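September, evening
By Jasmina Vlachou
Last updated: September, 9:40 p.m.

Spent most of the day on the cell rules again. Vestetari wants one document that covers every arm station in the building, and what we have now is three documents that disagree with each other. The old one says an operator can reach over the table if the arm is paused. The newer one says the arm has to be in a protective stop. The sheet taped to the door says "make sure it is safe," and that could mean anything. I threw out the sheet before lunch.

My draft says paused is never enough. A pause is a line in a program and it can be ended by another line in a program. If a hand goes over the table, the stop is pressed first and the person reaching is the one who presses it. I wrote that as rule one and I don't plan to move it.

Leka from the Feltatness side called at 11 to argue about speed. They want setup moves at the same speed as production moves so they don't have to keep two sets of numbers. I said no. Slow mode for setup, slow mode after any change to the fixture, and slow mode for the first full cycle after a restart. We went back and forth for a while. In the end they agreed to it in writing, with a note that it gets looked at again after 2000 cycles with no faults logged. I can live with that. The log is at 233.

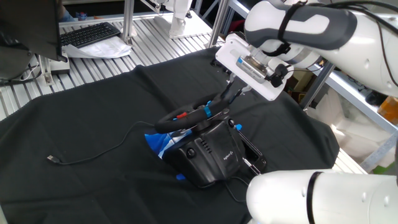 Cable routing is the section I keep rewriting. The current text only says cables must be "secured," and people read that as the cables on the arm. Those are mostly fine, strapped to the link the way they should be. The parts on the table are the trouble. A steering wheel has its own leads, and when the USB lead lies in a loose wave across a black cloth you can hardly see it. So the rule now covers anything with a wire that enters the reach of an arm, including the workpiece. Free ends get clipped or taken off the table. If a lead has to stay connected, it goes out on the side away from the arm and is fixed at the table edge.

Also added a short section on soft coverings. Cloth is allowed, but it has to be pinned at the corners and pulled flat under the part. Folds hide things. I went through the Flollelness checklist to see how they handle it and they don't mention cloth at all, only mats. Their wording on loose items is good, though, and I asked if I could borrow it. They said yes.

Stations with more than one arm still need work. I have a paragraph that says both arms are treated as live unless both are stopped, and that a stop on one must stop the other. The second half is true for the new controllers. I need to check the older ones before I put it down as a requirement, or I will be writing a rule that half the floor can't follow. Asked for the wiring sheets at 2 and again at 4. Nothing yet.

Then an hour on sign-off. Each station gets a card with the date of the last stop test and the initials of whoever did it. I wanted daily. We settled on start of shift, every shift, and the card stays at the station.

Tomorrow: wiring sheets, then the section on gripper changes. Print a clean copy of rule one for the door - there is still tape on it from the old sheet.

Comments (3)

benchside: We had the same fight over paused vs. stopped. Ours took a year to settle. Put it on the card too, people read the card.

T. Orr: What do you use to pin the cloth? Clamps get in the way of our arm on the low moves.

Jasmina Vlachou: Flat clips on the underside of the table edge. Nothing sticks up past the top.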